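The Second Reel

The tape arrived at Rosser on 18th September, in a flat cardboard mailer with no return address. Seren Landeg logged it at the front desk, wrote the shelf number on the box, and took it down to the transfer room before lunch.

It was quarter-inch stock on a ten-inch reel, tails out, with one splice visible near the hub. The label said DOKAR 2 in pencil. There had been a Dokar 1. It had been in the archive for years and held the first half of the only album Hermine Grabner made with a full band. The second half was listed in the catalog as lost.

She did not play it. Old tape of that type sheds its binder, and a reel that sheds can be ruined in a single pass. She cut a short piece from the blank end, rubbed it with a dry swab, and looked at the swab under the lamp. It came away brown. She set the oven to its lowest stable point, put the reel in flat, and filled in the form.

Under "Source" she wrote "unknown." Under "Owner" she left a space.

Ifor Llewellyn came down at four. He had engineered the sessions at Clutemell and was now retained by Rosser two days a week to identify voices and rooms. He read the form through the plastic sleeve.

"Who sent it?"

"It doesn't say."

"There were two keys to the tape store," he said. "I had one."

"Who had the other?"

He put the sleeve back on its hook. "How long does it bake?"

"Overnight, then it has to cool for as long again."

"Then I'll come back." 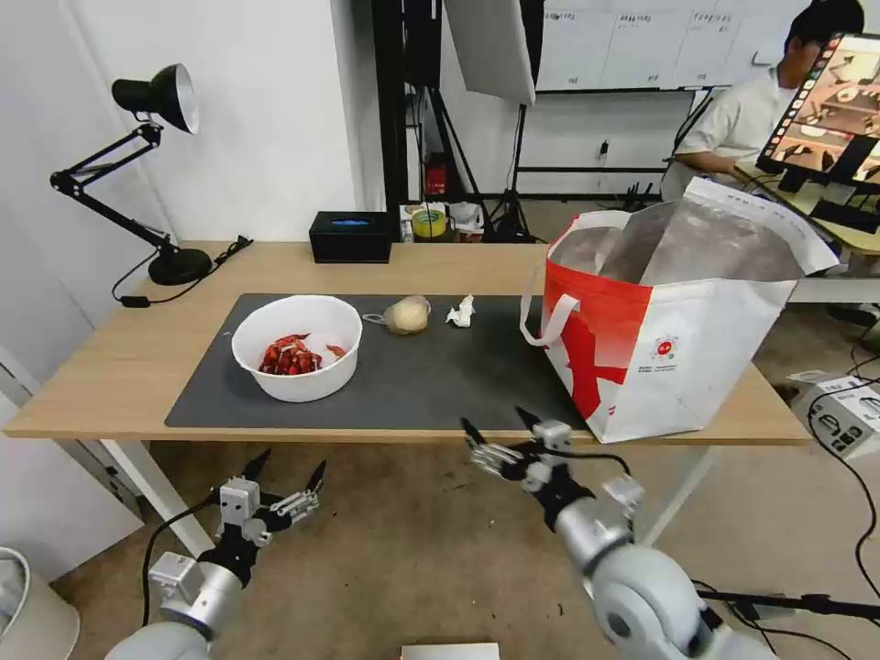
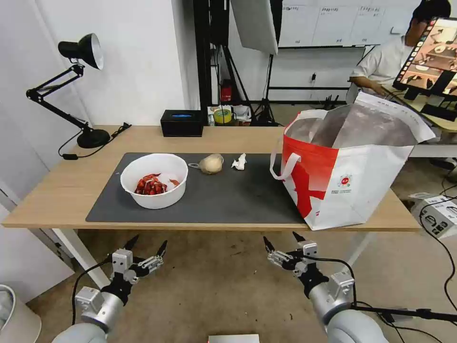
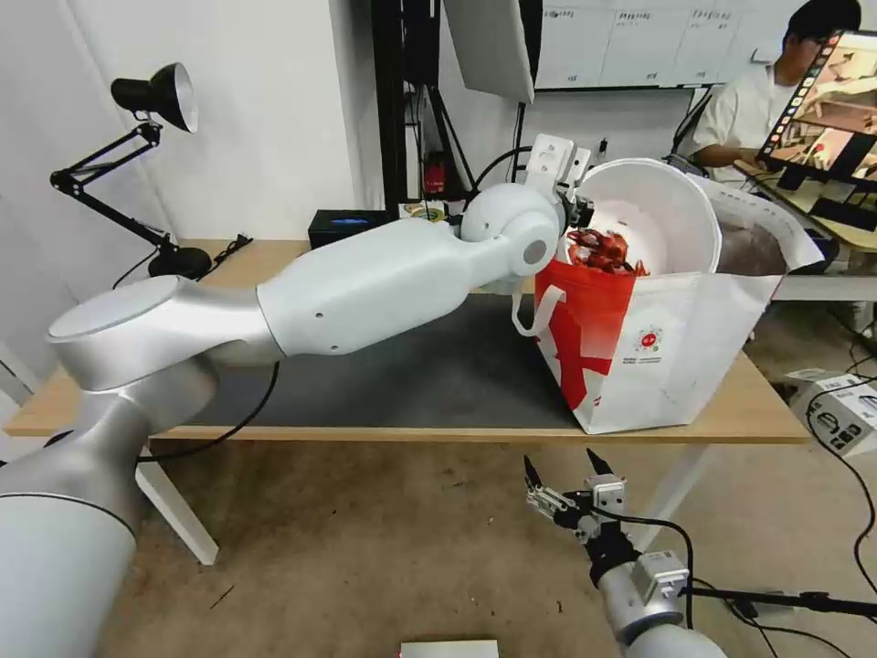 Table with red and white bag, and a bowl in the first two; the bag is held by its rim in the last of the three.

When he came back she had the machine aligned. The test tones were within tolerance on both channels. She had cleaned the heads twice and set the tension low. Ifor sat on the stool by the door, where the monitors did not reach well, and she asked him to move. He moved the stool by the width of one foot.

The first 340 feet were blank. Then there was a count, a chair, and a piano with the lid down.

"Clutemell," Ifor said. "Small room. The big room had a flutter off the back wall."

Seren wrote it in the log. The band entered on the second verse. It was slower than anything on the first reel. She checked the speed against the hum in the gaps, because a slow transfer is the usual fault, and the hum was where it should be. They had played it at 122 on the first reel and had dropped well below that here.

"She was tired," Seren said.

"No. She asked for it slower. Kekeli argued." He listened. "That's Kekeli Quartey on bass. You can put that down as certain."

She put it down as certain.

There was a voice under Hermine's in the third verse. It was a woman's, lower, a little behind the beat, and too far from the microphone to have been placed there on purpose. Seren stopped the tape, wound back by hand, and played it again. She soloed the left channel. The voice was clearer on the left.

"Who is that?"

Ifor looked at the meters. They were at rest.

"There's nobody on the session sheet," she said. "I have it upstairs. Four players, Hermine, and you."

"Mwajuma Chege," he said. "She ran the tape store. She used to stand in the doorway when they were recording. I told her more than once to shut the door."

"She had the other key."

"Yes."

"Did you know she was on it?"

"I heard it at the playback. Everyone did. Hermine wanted it kept and turned up. I said it was a fault." He rubbed his knee. "We had words about it. That was in March. The reel was gone from the shelf the next day, and the Berkard people put out the first half as a short record and said it was meant that way."

Seren entered the name in the log with a question mark, considered it, and took the question mark out. She asked him to initial the line. He did so in small square letters.

"Do you want to hear the rest today?" she said.

"Is there much?"

She looked at the pack on the left-hand reel. "Over half."

He got up and carried the stool forward until it was between the monitors, at the point where the two sides meet, and sat down on it with his coat still on. Seren checked the tension again and pressed play.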